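Home | Notebook | Glazes | Kiln log | Contact

January 2020

Second go at the Surkden celadon and I'm much happier with it! Took the big kiln up slowly, 80 degrees an hour to start with, then held the top for 27 minutes (last time I cut the hold short and got pinholes all over the shoulders of the jugs). Six test tiles in, all on the Purves stoneware. The thick dips have gone a lovely pond green, the thin ones are a bit grey and mean.

Sieve note – the 80 mesh still lets specks through, so borrow the finer one from Stornus before the next bucket.

I keep coming back to plain white tableware for shapes, square ones especially. Corners are where this glaze pools. 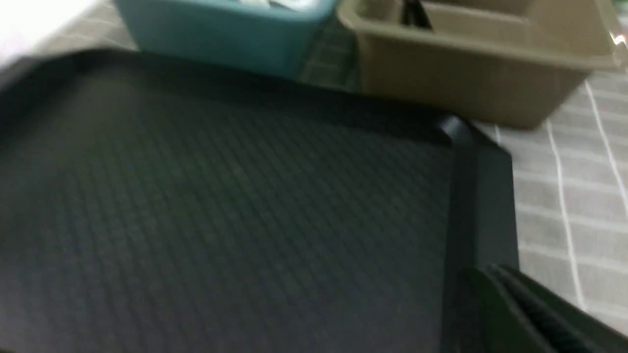
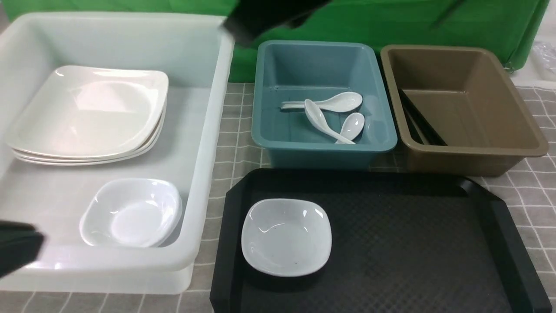
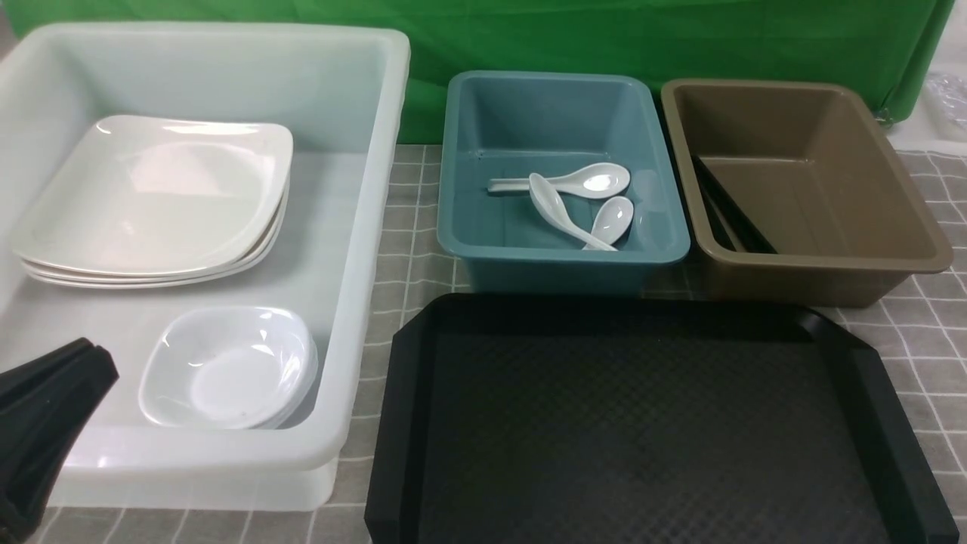

Next batch I want to try a softer corner on the slab dishes and wax a bit higher up the foot. Must order more Zomix wax, the tub is nearly scraped clean. Cone packs for February are on the top shelf, please leave me two!

6 comments | 64 shares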